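# Visit to the Kisance tableware open day, November
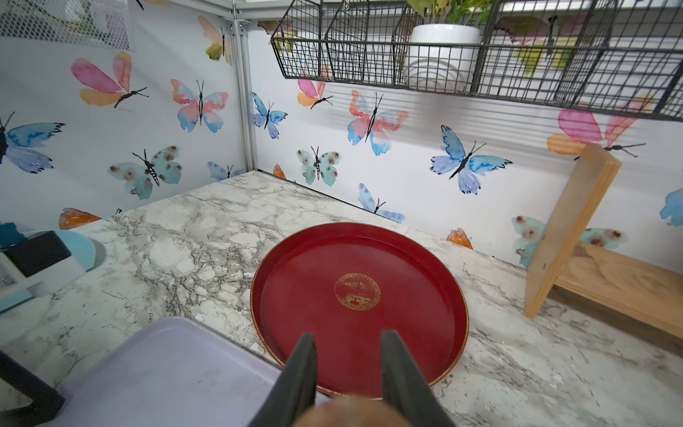 *Round red tray with gold emblem, on the marble counter in the sample kitchen.*

Kisance opens its building to visitors once a year, and our household goods group had 18 places this time. I went because I buy trays and small serving pieces for two shops, and I wanted to see how they look on a normal worktop before ordering. Catalogue pages tend to put everything on a white background, and you can't judge a dark red from that.

We were asked to be at the side entrance at half past nine. Parking is behind the building, past the delivery bay, and the signs for it are small. Coffee was upstairs. Mareike Grube gave a short talk about the year so far and passed round a sheet with the day's timings, most of which slipped by twenty minutes.

## The sample kitchen

The first stop was the sample kitchen, where pieces are tried out together. The counter is marble, white and grey with a lot of dark veining, and it is a busy surface to set anything on. Patterned plates would get lost on it. The red tray did well. It is a deep crimson with a flat, slightly glossy inside and a raised rim, and the only decoration is a small gold emblem in the middle with a fret-pattern border round it. I couldn't make much of the tiny design inside the border, and I think most customers would see it simply as a gold medallion.

A pale lavender tray lay near it, matt and with rounded corners. Seeing the two so close together was useful. The lavender had faint scuffs and dust on it, and pale matt finishes do seem to show that sort of thing in our shops as well. I asked Imke Sauerland, who looks after the tray range, whether the matt pieces could be had with a gloss top. She said not at present, but that two other buyers had asked the same thing this autumn.

The light plywood stand on the right of the counter got more questions than I expected. It has a tall upright board that leans slightly and a shelf running off to the side, and the layers of the ply are left visible along the edges. Hamisi Wanyama wanted to know if the stands were for sale. They are made for display only, although we were told a drawing could be sent on request. I have asked for one.

## The stockroom

After the kitchen we were taken down to the stockroom in two groups. Round trays are kept on the left as you go in and everything with corners is on the right. The running list stood at 919 separate lines on the morning of our visit, including colours that are being sold off. The Flirico range is the one being cut back most, so anyone who still sells it should order before the new list comes out.

The aisles are narrow and there was a lot of waiting while people passed each other. I noted the following for our own orders:

- Round trays now come in cartons of six. They used to be in fours.
- The Odora bowls nest, but only within one size.
- Coutinho cutlery rests are out of stock in grey until the spring.
- Returns need the carton label as well as the invoice.

Anwara Gazi took us through the packing benches at the far end. Last month they sent out 1,491 parcels, and the breakage figure is displayed on a board by the door. Trays travel with a sheet of soft paper between each one and a card collar round the rim. She showed us how the collar folds. It takes one piece of card and no tape – I had been using far too much tape on ours.

## Lunch and the afternoon

Lunch was soup and rolls in the upstairs room. Several people bought from the seconds table, which had mostly mugs and a few odd lids. I came away with a milk jug.

In the afternoon there was a session on care and cleaning led by Wichai Thammasiri. His advice for glossy trays was a soft cloth, warm water and a little washing-up liquid, and no scouring pads at all. For matt ones he suggested storing them upright with paper between. Somebody asked about dishwashers and the reply was that it depends on the piece, so check the leaflet.

The last half hour was for orders. I put down 29 of the round red trays for the two shops together and left the lavender for now. Delivery is expected before the middle of next month. We were out by four, and the bus back to the station goes from the stop opposite the main gate.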